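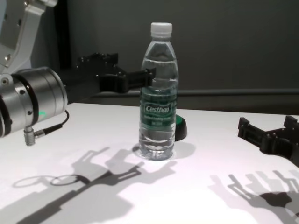

Finding out why the grip fault appears on a full bottle

On our Clirgate cell the two arms sometimes stop with a grip fault when the bottle is full. With an empty bottle the same program runs well. This page describes how I look for the cause. You need the Brukasix control software and a person who can stay near the emergency stop.

Step 1. Make the cell safe
Press the emergency stop and read the last lines of the log. If it shows code 116, the fingers closed but the force was not reached in time. Do not clear the code before you have saved the log – it is deleted at restart.

Step 2. Check the start position
Put a capped bottle of water upright on the table, between the two grippers, and open both pairs of fingers. Keep the power low, 5 percent of full speed. Both grippers must be free of the table when they wait.

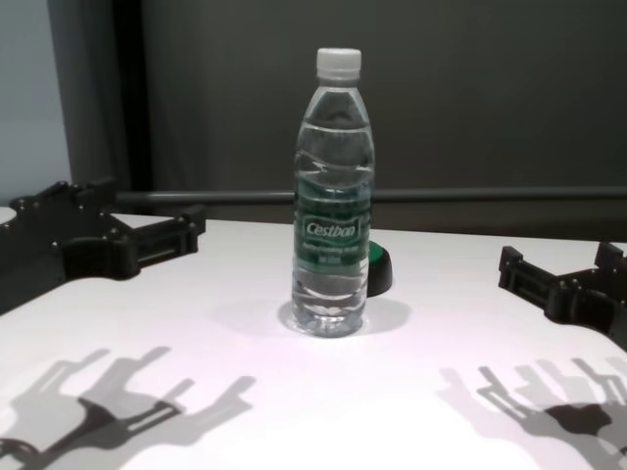
Step 3. Test one arm at a time
Close only the left gripper, then open it and do the same with the right. In our case the left one was good. The right one closed 2 mm too high and pushed the bottle over, because its zero point had moved after a hard stop.

Step 4. Set the zero point again
Open the Lill menu, choose the arm and run the zero routine. Keep your hands outside the table during this time. When it has finished, look at both arms from above and compare the open fingers with the place of the bottle.

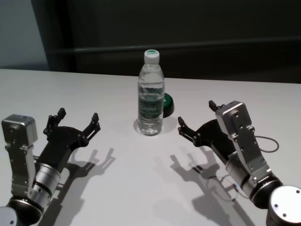

Step 5. Run the full cycle
Set the grip force to 70 percent and start the program at low speed. If the fault comes back, stop and check the finger screws – ours at Stemulstead were loose two times in August.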